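Selorm Asante
Monday, 7.40 am

1/ Spent the weekend reading the draft good-practice guide for robots that handle cloth. It runs to 40 clauses. I have opinions on about a third of them and I'm going to inflict those on you before work.

2/ For anyone new here: I run trials of arms that pick up, fold and put away soft things. Towels, wiping cloths, bedding if I'm unlucky. Predard pays for the bench time. They have no say in what I post and will probably wince at this one.

3/ Clause 4 says gripper pads must be "in good condition". Good by whose reckoning? There's no picture, no wear limit, no gauge. Two people on the same shift will give you two answers and both can sign the sheet.

4/ I asked Daithí Hayes how his lot at Brorkport handle it. They change pads every 703 cycles. I asked where 703 came from. It was in the spreadsheet when he got there.

5/ To be fair to Daithí, a daft number that everyone follows is still easier to audit than "good condition". I'd just like one person to be able to say what it's based on.

6/ Clause 9, "the gripper shall hold the fabric securely". Securely for what? Lifting a towel straight up is one job. Dragging it across a surface with a corner nearby is another. A pinch at the tip of a fold might be fine for the first and hopeless for the second, and the clause treats them as the same thing.

7/ Pink cloth, pinched at the peak of a fold, with frayed edges on both fingers. Pass or fail under clauses 4 and 9? Have a go before you read on.

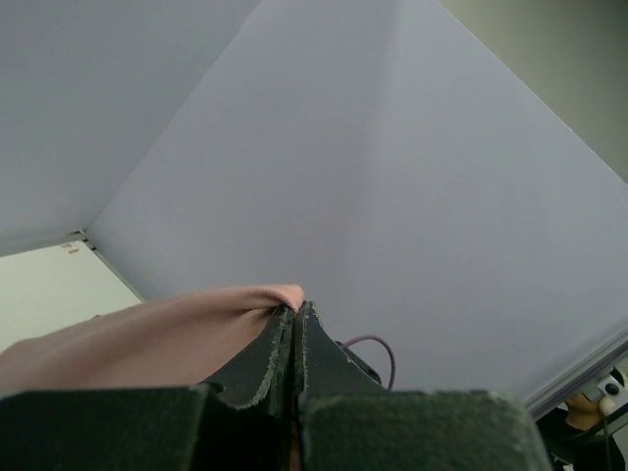
8/ My answer is that you can't tell, and neither can an inspector. The fraying is plain enough. Whether it matters depends on grip force and how far the cloth has to travel, and the draft asks you to record neither.

9/ Rebecca Galli disagrees with me on this and said so at length last night. Her view is that any visible fraying should be an automatic fail, because loose fibres end up on the goods. For hospital linen I'd go along with that. For a workshop cloth it seems a lot of pads in the bin for very little.

10/ Which brings me to what's missing from the draft altogether: what the cloth is for. Food, medical, household and workshop are all lumped under "textile items". One extra column on the form would sort it.

11/ Clause 17 wants 100 repeat picks before sign-off. Fine. But it doesn't say the cloth has to be put down differently each time. I could lay the same towel in the same spot 100 times, get a lovely result and learn next to nothing. I've seen supplier reports that read very much like that.

12/ Clause 22, cables. "Cables shall be suitably managed." See clause 4 for my feelings on "suitably". Give me a minimum bend and tell me to check it at full reach, with the wrist turned both ways. That's two lines of text.

13/ I do like clause 26. It says failed picks have to be logged with the reason, and that "unknown" is allowed as a reason. Whoever wrote that has done the job. People make up causes when the form won't let them leave a blank.

14/ Clause 31 lets the supplier carry out its own yearly review. No. Dumisani Botha raised this in November and was told it would be "looked at". The wording hasn't moved by a comma.

15/ Someone at Muvley has already put "built to the new guide" on a sales sheet. The guide is a draft. There is nothing to be built to yet. Ask them which version they mean and see how long the reply takes.

16/ If you're sending comments, please quote the clause number and offer replacement wording. "This is vague" goes on a pile. "Replace 'good condition' with 'no tear longer than X mm on the contact face'" has to be answered. And if you have real wear figures for soft pads, send those too, even if they're scruffy.

17/ My own comments go in tonight, covering 4, 9, 17, 22 and 31. Happy to share the text with anyone who wants to copy bits of it – message me and I'll send it over.

18/ Rebecca has just asked me to add that she still thinks it's a fail.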